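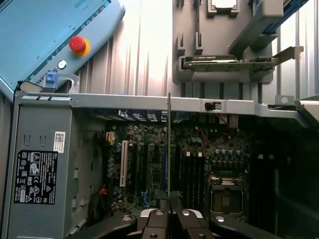 *A computer with its lid off. The silver edge runs right across the middle, and a spare graphics card sits in the tray behind.*

## What's inside a computer?

Ever wanted to take the side off one? Ask a grown-up first. Power off, plug OUT of the wall, then wait 30 seconds. Ok, let's go.

**The power supply.** Metal box, usually grey or silver. Takes electricity from the wall and changes it into the kind the little parts can use. Never open this box! Not even when it's unplugged.

**The motherboard.** Big flat board, often green. Everything plugs into it – kind of like a town with roads, only the roads are tiny metal lines and the traffic is electricity.

**The processor (CPU).** Small square chip with a silver lid. Does the sums. Millions and millions of them, faster than you can blink. It sits in a socket and you have to hold it by the edges, becuase fingers are greasy.

**The graphics card.** Makes the pictures for your screen. Games love these.
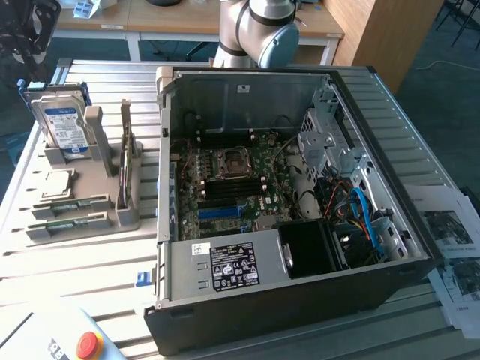
**Memory (RAM).** Long thin sticks. They remember what the computer is doing right now, then forget it all when the power goes off. Lots of computers use 2 sticks, some have room for more. The empty spots are called slots.

**The hard drive.** This one dosen't forget. Your photos, your homework, that story about the wombat – all saved here, even with the power off. Inside are spinning discs, smooth as a mirror.

**Cables.** Some carry power, some carry information. Different colours help people tell them apart.

### Try it!

Draw your own motherboard on grey cardboard. Colour in 2 memory sticks and a square for the processor. Where would you put the graphics card?

*From the Midix kids' page*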